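Ellberg Papers in Applied Robotics
Home Issues Authors Submit About
Search papers Go Advanced

4. Grasp selection for bimanual duvet handling

4.1 Problem setting

Making a bed places two demands on a robot that most cloth-handling benchmarks keep apart. The duvet is larger than the reach of either arm, so it must be moved in stages, and it is thick, so the outline seen by the head camera says little about where the cover ends and the filling begins. Earlier work on towels and shirts treats the cloth as a thin sheet with corners that can be found by edge detection. On a filled duvet the corners are often rounded, tucked under or hidden behind a fold, and a grasp placed on the visible outline may close on air or on the sheet below.

We therefore split each grasp into two roles. The anchor hand takes hold of the upper surface and fixes a region of the duvet against the mattress. The support hand works from underneath at the free edge. The roles are not tied to a side. At the start of each stage the planner assigns them according to which hand can reach the free edge with the elbow clear of the torso, and the assignment is kept until both hands have been withdrawn.

4.2 Data

Demonstrations were collected by teleoperation in the furnished test room at Ellberg, using the Naltik upper body and its standard hands. The set contains 1159 demonstrations, of which 300 were held out for testing. The operator saw only the head camera view, which is also the sole image input to the policy. Joint positions and hand closure were recorded with each image. The starting state of the duvet was varied by hand between demonstrations, from nearly flat to heavily bunched.

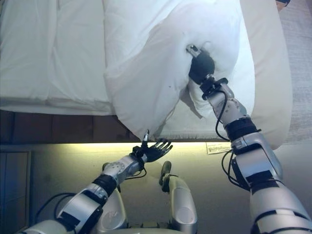

Figure 7. Two-handed grasp at the bed edge, head camera view.

Role assignment is decided mainly by the geometry of the free edge. Where the edge hangs over the side of the mattress, the hand nearer to it can be turned palm up and brought in from below, and the other hand is left to anchor. In Figure 7 the right hand is the anchor and has gathered the cover into a pinch with folds running outward from it, while the left hand is open beneath the hanging corner. The folds around the anchor are useful to the policy as a visual cue, as their spread varies with the depth of the pinch. We found no benefit from adding a separate fold detector and removed it from the final model.

4.3 Labelling and training

Each demonstration was cut into stages at the points where either hand changed between open and closed. Stages shorter than 12 images were merged with the stage before. Role labels were then assigned with the procedure of Đoàn, changed in one respect: a hand that is open but placed under the cover is labelled as support, where the original procedure would label it as idle. Without this change the policy tended to withdraw the lower hand too early, and the free edge slid back to its rest position.

The policy was trained for 560 epochs on a single workstation. Colour was altered at random during training so that the model would not rely on the shade of the bedding. We did not mirror the images, as the cable routing and shoulder covers on the two sides differ enough to produce views the robot could never see.

4.4 Results and limits

On the held-out set, predicted roles agreed with the labels in most stages. Errors were concentrated in stages where both hands were near the same edge and either could have served as anchor. We regard these as harmless, because the motion that followed was usually valid under both labellings.

A more serious fault is the pinch that takes the sheet along with the duvet. The head camera cannot show what lies between the fingers once they are pushed into a thick cover, and white bedding on a white sheet offers little contrast at the boundary. Joint effort was tested as an extra input but did not separate the two cases reliably. The tactile layer described for the Flevadent gripper may be better suited to this, although its pads would need to be made thinner to fit the present hand.

Contact the editors | Copyright Ellberg Papers in Applied Robotics | Back to top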